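Grenow 500 Series Cold-Applied Crack Sealant

Home > Pavement Maintenance > Sealants and Fillers > Grenow 500

Product code: GR-500
Supplied by: Tillar Surface Products
Data revised: 31 August 2021

Overview

Grenow 500 is a single-component, water-based asphalt emulsion sealant for cracks in bituminous pavement. It is applied at ambient temperature from the pail or through a gravity-fed pour pot. No melter, kettle or burner is needed. The cured material is black, flexible and suitable for foot and vehicle traffic.

The product is intended for parking areas, private roads, access lanes, paved shoulders and paths. It is used for working and non-working cracks between 1/8 inch and 3/4 inch wide. Cracks wider than 3/4 inch should be filled with Grenow 494 Patch Mix, either full depth or to within 1/2 inch of the surface with Grenow 500 as the top layer.

Grenow 500 is not a structural repair. Alligator cracking, rutting and settled areas point to a failure in the base and should be cut out and replaced.

Grades

Standard grade (GR-500-S). Medium viscosity. Self-leveling on slopes up to 2 percent. For cracks from 1/8 inch to 1/2 inch.

Heavy grade (GR-500-H). Sanded, high viscosity. Holds on slopes up to 8 percent. For cracks from 3/8 inch to 3/4 inch. Must be struck off with a squeegee.

Low-temperature grade (GR-500-L). Modified polymer content for sites with long freezing periods. Same crack range as Standard. Cures more slowly in humid conditions.

Grades may not be mixed in the same pail. They may be used side by side on the same pavement.

Technical Data

Base: anionic asphalt emulsion with polymer modifier
Color, wet: dark brown
Color, cured: black
Solids by weight: 62 percent (Standard), 71 percent (Heavy), 60 percent (Low-temperature)
Weight per gallon: 9.4 lb (Standard), 11.2 lb (Heavy), 9.3 lb (Low-temperature)
Application temperature, air and pavement: 50 °F and rising
Skin time at 70 °F, 50 percent humidity: 45 minutes
Open to foot traffic: 4 hours
Open to vehicle traffic: 24 hours
Full cure: 5 days
Cleanup: water before cure, mineral spirits after cure
Shelf life: 12 months unopened

Times are for a bead 1/2 inch wide and 1/2 inch deep. Deeper beads take longer. Shade, still air and high humidity can double the skin time.

Coverage

Coverage depends on crack width and depth. One gallon of Standard grade placed in a crack 1/4 inch wide and 1/2 inch deep covers 154 linear feet before waste. In a crack 1/2 inch wide and 1/2 inch deep it covers 77 linear feet. Cured volume is lower than placed volume, and cracks deeper than 1/2 inch normally need a second pass.

For estimating, walk the pavement with a measuring wheel and record length by width class. Add 15 percent for waste on straight transverse cracks and 25 percent on branching cracks.

Pavement Edges and Shoulders

Edge cracks run parallel to the side of the pavement, usually within two feet of it. They form where the shoulder gives poor support or where water stands against the asphalt. Sealing the crack slows further entry of water but does not correct the support.

Before sealing an edge crack, check the material next to the pavement. Gravel should be firm and should sit level with the asphalt or slightly below it. If the gravel or turf is higher than the pavement, water is held on the surface and will reach the crack from the side. Cut high shoulders back first. If there is a drop greater than 1 1/2 inches, bring the shoulder up with compacted aggregate.

Stone and dead plant matter that has moved onto the asphalt must be swept off for a distance of at least three feet from the work. Sweep toward the shoulder. Loose gravel carried into a fresh bead will bond to it and be pulled out later by tires.

Painted edge lines should be protected with tape where the crack passes within two inches of the paint. Grenow 500 will stain traffic paint and cannot be removed from it without damage to the line. 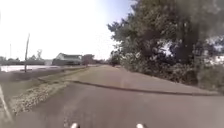
Surface Preparation

1. Remove weeds and roots from the crack with a hooked blade or wire wheel. Where regrowth is likely, treat with a suitable herbicide and allow the time stated on its label.

2. Remove old sealant that is loose or brittle. Sound, well-bonded sealant may stay in place.

3. Blow the crack out with clean, oil-free compressed air at 90 psi minimum. Leaf blowers are acceptable for cracks less than 1/2 inch deep.

4. Check for moisture. The crack walls may be slightly damp but must hold no standing water.

5. Where the crack is deeper than 3/4 inch, place closed-cell backer rod or dry silica sand to leave a reservoir 1/2 inch deep.

Routing is recommended for working cracks on pavement in good condition. Rout to 1/2 inch wide by 1/2 inch deep. Do not rout pavement less than 2 inches thick.

Application

Stir the pail slowly for two minutes with a flat paddle. Do not use a high-speed mixer, as entrained air leaves pinholes in the cured bead. Do not thin.

Pour from the low end of the crack toward the high end. Fill to the surface. Strike off at once with a V-shaped or U-shaped squeegee, leaving a band no more than 2 inches wide and 1/16 inch thick. Wider bands can be picked up by snowplow blades and are slippery to bicycles and motorcycles when wet.

Allow the first pass to skin before adding a second. If the bead has sunk more than 1/8 inch after 24 hours, top it up.

Dusting with dry silica sand or Cordero Blotter reduces tracking where the surface has to be opened early. Broadcast at 1/4 lb per linear foot once the skin has formed.

Do not apply if rain is expected within 8 hours, or if the temperature is expected to fall below 40 °F within 24 hours. In northern areas the application season normally ends well before December.

Equipment

Lostley 5 Pour Pot. Five-gallon steel pot on two wheels with a lever valve and interchangeable tips (1/4, 3/8 and 1/2 inch). Fits all grades. The 1/2 inch tip is required for Heavy grade.

Lostley V Squeegee. 60-inch handle, replaceable rubber blade.

Lostley Hook Blade. For cleaning vegetation from cracks up to 1/2 inch wide.

Wash pots, valves and blades with water within 30 minutes of use. Material cured inside the valve generally means replacing the valve.

Packaging

GR-500-S, 5 gallon pail, 36 per pallet
GR-500-H, 5 gallon pail, 36 per pallet
GR-500-L, 5 gallon pail, 36 per pallet
GR-500-S, 55 gallon drum, 4 per pallet
GR-500-S, 275 gallon tote, by order, lead time 10 working days

Storage and Handling

Store upright between 40 °F and 95 °F, out of direct sun. Protect from freezing. Frozen material separates and cannot be recovered by stirring. Discard it according to local rules. Rotate stock by the batch number printed on the lid.

Wear gloves and eye protection. Wash skin with soap and water before the material dries. Keep out of storm drains. Cover inlets within 25 feet of the work.

Related Products

Grenow 494 Patch Mix. Cold asphalt patching material for wide cracks, potholes and broken edges. 50 lb bags.

Grenow 774 Edge Binder. Penetrating binder for gravel shoulders. Reduces loss of fines next to the pavement. Apply after crack sealing is complete and cured.

Cordero Blotter. Dried, graded mineral powder. 40 lb bags.

Questions Received by Technical Service

Can Grenow 500 be covered with sealcoat?
Yes, after full cure. Allow 5 days in summer conditions and 10 days when daytime temperatures stay below 65 °F. Test a small area first with solvent-based sealers.

Can it be used on concrete?
It will bond to clean concrete but is not recommended for concrete joints, where the movement is usually greater than the product can follow. The joint between an asphalt lane and a concrete gutter may be sealed with Low-temperature grade.

Why has the bead turned brown after rain?
The surface was wetted before the emulsion had set. If the bead is still firm and bonded, leave it and check again after two dry days. If it has washed thin, clean and refill.

Contacts

Technical service: Hajar Ait Ali
Orders and freight: Casimiro Pastor
Samples and test reports: Setsuko Kikuchi

Batch certificates are sent on request. Include the batch number and the delivery note number.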